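Setting out small parts before assembly: notes on a paper layout

October 11, 2019

Readers of this blog will be aware that its author has for some years repaired and assembled small mechanisms as a private pursuit, and that the subject of bench order has been raised here before. The present entry concerns the printed placement sheet, a modest aid which deserves more attention than it generally receives. It was prompted by a set of blue plastic parts, and by the question of how such parts ought to be laid out before any of them is fitted to another.

The principle is simple. An outline of each part is printed in black on plain white paper, at full size, and the sheet is laid on the working surface. Each part is then put on its own outline. A gap is noticed at once, and a part which has been taken up in error can be returned to its place without recourse to the instructions. The Akby kit, which was the first the author owned, supplied such a sheet folded into the lid of the box. The later Storska kit did not, and a sheet had to be drawn by hand over the course of 3 evenings.

The surface beneath the paper is of some importance. A bare varnished table allows the sheet to slide whenever a sleeve passes over it, and a cloth gives way under the smaller pieces. A dark rubber mat with a raised pattern holds the paper well and has the further merit that a dropped part shows clearly against it.
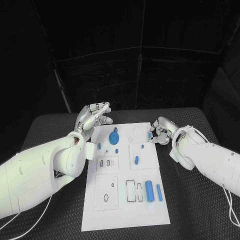
Round parts present a particular difficulty. A circle on paper says nothing of which way up the part should stand, and two circles of similar size are easily confused. It is the author's practice to place the largest disc or gear first, with any post uppermost, and to work from that towards the smaller pieces. In the Storska set the two middle gears differ by a single tooth, and the outlines as first drawn were of no help whatever in telling them apart. A small numeral was later added inside each circle, which answered the purpose.

The scale of the printing must also be checked. Many household printers reduce a page slightly in order to preserve a margin, and the outlines will then be too small for the parts. The setting is usually found under page scaling and should be put at full size. The first sheet printed for the Vedgate clock came out at almost 5 per cent under, and was used for a whole afternoon before the error was discovered. A ruler laid along one outline would have settled the matter in a moment.

Paper does curl, particularly in a room that is heated in the evenings only. For sheets in frequent use a stiff white board is to be preferred. It lies flat, it may be wiped, and it can be lifted away with the parts still upon it — provided that it is carried level.

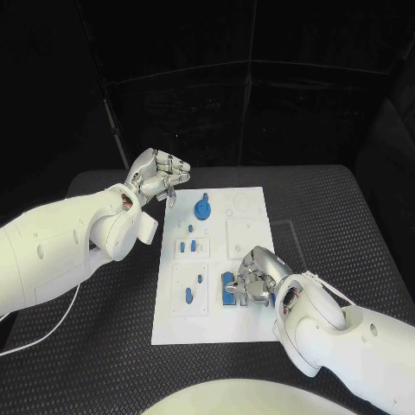
Parts which must stand upright are best kept in a small plate or holder. A block set on its end will otherwise fall at the first knock, commonly taking its neighbour with it. The block should be lowered straight down and pressed until it is seated. Where it resists, it should be withdrawn and tried again, as force applied at an angle tends to mark the edges of soft plastic. The author has two blocks from the Duman set which bear witness to this, and replacements have been requested from the supplier.

The Vedgate clock has 71 parts in all, of which 14 are to be laid out in the first stage. A second sheet is being drawn for the stage that follows, with the outlines set further apart than before so that the fingers may close on one part without disturbing the next. It should be ready in December. Correspondents who wrote to ask for the Storska sheet are advised that a corrected copy, with the numerals included, will be posted once the margins have been checked.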